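Budget and Equipment Plan for a Tabletop Manipulation Station
Project report, September 2025
Aurora Tavares

1. Background

Our group was given one arm, one table and a shared corner of the lab. The assignment was to plan a second station that could run the same kitchen pick-and-place tasks as the first, and to say what it would cost. This report covers the equipment list, the quotes I collected and the order in which I think things should be bought. Control software is handled in a separate report and is only mentioned where it affects a purchase.

2. What the station has to do

The tasks use toy kitchen items: bottles, plates, bowls, a saucepan and play food. None of it is heavy. The hard part is variety. A plate lies flat and gives the fingers very little to hold, while a bottle is easy to reach but rolls. I wrote the gripper requirements around these two cases and did not try to cover every object in the set.

3. Gripper

I compared two vendors, Floltov and Ramalho. Both sell a two-finger gripper that fits our flange. The Floltov model opens wider, up to 306 mm with the long fingers, but those fingers are sold separately and flex at the tips. The Ramalho model is narrower and comes with a spare finger set. For our objects the extra opening is wasted, so I recommend the Ramalho.

4. Table and mounting

The first quote for a table came from Punus and did not include drilling. Adding mounting holes later would mean taking the top off and sending it out, so the holes should be in the original order. I also suggest a light, plain top. Small colored items are easy to find on it, both for us and for the vision code.

Cable length was missed in our first draft. The arm cable was specified from the base to the controller in a straight line, with no slack for the arm's movement. The revised list uses the next length up.

5. Objects and small parts

Toy food is cheap and gets lost — we should buy double. One full set from Ivener is $52, and the plan includes 2 sets. Cable clips, tape, table feet and replacement finger pads come to another $249. I had left these out in February and the total looked better than it should have.

6. Order of purchase

The table goes first, as it has the longest lead time and nothing can be mounted without it. The gripper and cables can be ordered together once the hole pattern is confirmed. Toy sets should wait until the station is standing, in case the object list changes again.

7. Open items

The Ramalho quote does not say whether shipping is included. I have asked and will update the sheet. We also need to decide if the two stations will share one set of spare finger pads — my preference is to keep them separate, and the small parts figure assumes that.
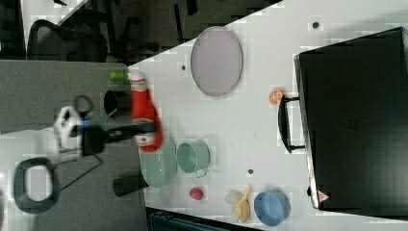 Figure 1. Gripper holding the ketchup bottle over the white tabletop, with plates, saucepan and toy food.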